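The workbench that never shows the dirt

Slate grey is the colour of the year in hobby workshops, or so Sturno would like us to believe. Its matt worktop costs 735 pounds, and the brochure promises a surface that "forgives everything". I have my doubts. Matt tops forgive a spilt coffee. They are less kind about smudges, which sit there in pale blotches however often you wipe.

Then there is the matter of small parts. Anyone who mends clocks or old printers knows how easily a little gear goes missing, and a dark top can't help much if the gear is dark too. Bundura sells a lighter one for 421 pounds, and it scuffs as well, though you notice it less.

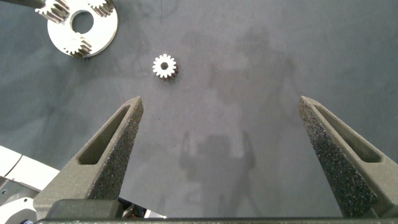

A raised lip would do more for me than any colour. Neither firm offers one – Samonte did, until September, and then dropped it. My own bench is an old door on 2 trestles. It has lasted 11 years and I have yet to read a brochure that made me want to replace it.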